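発表者ノート:共有工房で進めるヒューマノイドの洗濯物ハンドリング
Kisto共有工房 制作報告会 2024年5月4日

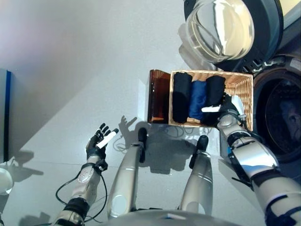
図1 頭部カメラ視点。右手で籠の中の巻いた黒い衣類を把持、左手は掌を上にして開いた状態。

スライド1 表題
挨拶は短く。所属はKisto共有工房の制作班とだけ言う。持ち時間の配分は、機構と配線が前半、把持と視点が後半。動画は流さない。
冒頭で範囲を限定する。扱うのは、床に置いた籠から巻いた衣類を取り出す工程のみ。洗濯機の扉の開閉、投入、洗剤、乾燥は対象外。質問が出たら最後に回す。

スライド2 図1の読み方
図1を出したまま話す。視点は頭部から自分の体を見下ろす向き。画面下の中央が胴体の下縁、そこから奥に伸びるのが両脚。右腕は右下から籠に向かう。
会場で上下を取り違える人が多いので、先に脚の位置を指し示すこと。
籠には巻いた衣類が三本、立てて並べてある。左から黒、紺、黒。右手が握っているのは右端の黒。
籠の左隣に琥珀色の半透明の容器。高さは籠と同程度。衣類検出では、この種の光沢と透過のある物体を背景として学習させている。詳細はスライド6。

スライド3 構成
上位の制御は外部PC、関節側の指令は工房で書いた中継プログラムKornixが受け持つ。
Kornixの役割は三つに絞ってある。目標角の補間、電流上限の監視、通信断時の保持。軌道計画は持たせない。初版では計画まで入れたが、周期の揺れが大きく、2月に分離した。
指令周期は100Hz。手先の把持判定も同じ周期で回す。画像処理は非同期とし、結果が古い場合は破棄する。
補足(聞かれたら):周期を上げる案は検討済み。通信路の占有が先に限界に達するので見送った。

スライド4 床面と配線
床は明るい灰色で平滑。照明は拡散光に近いが、脚と手の影は床に落ちる。図1では左足先のすぐ左に、左手の指の影が出ている。
影を障害物と誤認する問題は初期から続いている。対策は二段。
一段目、自己モデルから手と脚の投影領域を求め、その周辺の検出信頼度を下げる。
二段目、腕を動かす前後で輪郭を比較し、腕に追従する領域を除外する。
二段目は遅い。籠に近づく前に一度だけ実行する。
次に配線。図1でも左前腕の脇でケーブルが輪を描いて床に出ており、脚と籠の間にも細いケーブルが絡んでいる。配線の取り回しは未解決の課題として扱う。ここは正直に言う。
肘の可動域を優先すると余長が必要になり、余長は床に落ちる。巻き取り機構の試作は重量が増え、肩の電流に余裕がなくなった。
現行の運用規則は次の通り。
・籠を置く前にケーブルの経路を確認する
・歩行を伴う試行では外部ケーブルを使わない
・前腕の余長は固定点から680mmまでとする
三点目の数値は工房の運用値。他の機体には当てはまらないと断ること。

スライド5 把持
対象は巻いた衣類。畳んだ状態より扱いやすい。立てて並べると上端が揃い、指を差し込む隙間が予測できる。
手順を読み上げる。
1 籠の上縁を検出し、長辺の向きを求める
2 衣類の上端を個別の領域に分ける
3 壁に近い側の端から対象を選ぶ
4 手を開いたまま上方から下ろす
5 指を閉じ、電流の立ち上がりで接触を判定する
6 垂直に引き上げる
3で端から選ぶのは、中央を先に抜くと両側が倒れ込み、次の検出が不安定になるため。
5の判定は指ごとに行い、複数の指で立ち上がりが揃った時点で把持とみなす。単独の指では籠の壁との接触と区別できない。
籠は編んだ籐。目が斜めに走っており、指先が引っ掛かることがある。引っ掛かりの検出は、手首の目標角と実角の差で見る。差が閾値を超えたら引き上げを止め、指を緩めて下ろし直す。再試行の上限は7回。超えたら停止して人を呼ぶ。
補足(聞かれたら):籠を樹脂製に替えれば解決するという意見はもっとも。ただし家庭で使われる籠を前提にしているので替えない。

スライド6 検出が崩れる条件
黒い衣類と黒い指の組み合わせが最も悪い。図1の右手がその例になる。手は暗色で指は黒、衣類も黒。画像だけでは境界が取れない。
対処として、把持後の領域分割は行わず、把持直前の分割結果を手先座標に貼り付けて追跡している。引き上げ中に衣類が回転すると誤差が出る。
紺と黒の分離は照明に左右される。露出を固定し、色相ではなく明度の勾配を使う。
反射物。洗濯機の扉のガラスは湾曲した強い反射を出す。図1の右上を指す。ここに籠の縁と似た弧が出ることがあり、検出範囲を床上の高さで制限した。
学習画像は1000枚。すべて工房内で撮影した。枚数を誇る場面ではないので、さらっと流す。偏りの方を説明する。床の色が一種類、籠の向きは長辺が横の構図に集中している。別の部屋での成績は未評価。

スライド7 左手の扱い
左手は現在、取り出し工程に参加していない。待機姿勢の選定が議題。
図1では左手の掌が上を向き、指の上に白い円筒状の物が斜めに載っている。会場から必ず質問が出る箇所だが、本日の範囲は右手の把持まで。深入りしない。
待機姿勢の条件は、籠の検出範囲に影を落とさないこと、脚と干渉しないこと、次の動作へ移りやすいこと。現状の候補はいずれも一つ目の条件を満たし切らない。
両手で籠の縁を押さえる案もある。Nakpan(工房内の姿勢探索ツール)で探索中。脚を前に出した姿勢では左手の到達範囲が狭く、籠をもっと手前に置く必要がある。

スライド8 安全
停止ボタンは操作者の手元に一つ、籠の側に一つ。試行中は腕の到達範囲に入らない。籠の中身を直すときは、必ずKornixを保持から脱力に切り替える。
脱力で前腕が下がる量は姿勢による。支え台を先に置くこと。
この項は省略しない。時間が押したらスライド7を削る。

スライド9 今後
・前腕ケーブルの固定点の見直し
・暗色の衣類に対する近接センサの追加
・籠の向きを変えた画像の追加撮影
・姉妹工房Flukcombeでの再現試験

再現試験の日程は未定。先方の床は木目で、影の出方が異なる見込み。部品表と中継プログラムの設定は会場後方に印刷して置いてある。

想定質問
問い合わせが多い順に控えておく。
費用:機体本体は工房の備品なので発表者からは出せない。追加部品の一覧は配布資料の裏面。
速度:人より遅い。引き上げを速くすると隣の衣類が浮く。
洗濯機への投入:扉の縁の検出が先。現時点で予定は立てていない。
家庭への設置:床のケーブルが残るうちは行わない。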